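Can they do shop chores yet?

clonwood_dad
Every Tuesday I sweep up bolts and nuts and toss them in a coffee can. The can is at nearly 3000 pieces. Are robots up to sorting them yet?

Hostetti29
Getting there, and I love it! Two arms, a pile of bolts and nuts, a box with little compartments – that's my favorite kind of test.

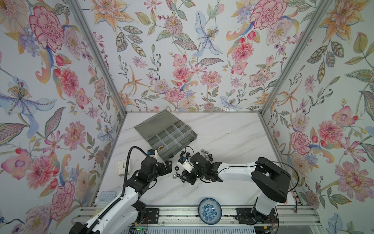
Small black nuts are the hard part, I think, way harder than folding towels.

drustdale
Disagree. Towels are worse. And my kid sorts 200 for seven bucks.

Hostetti29
Ha, okay, but your kid sleeps!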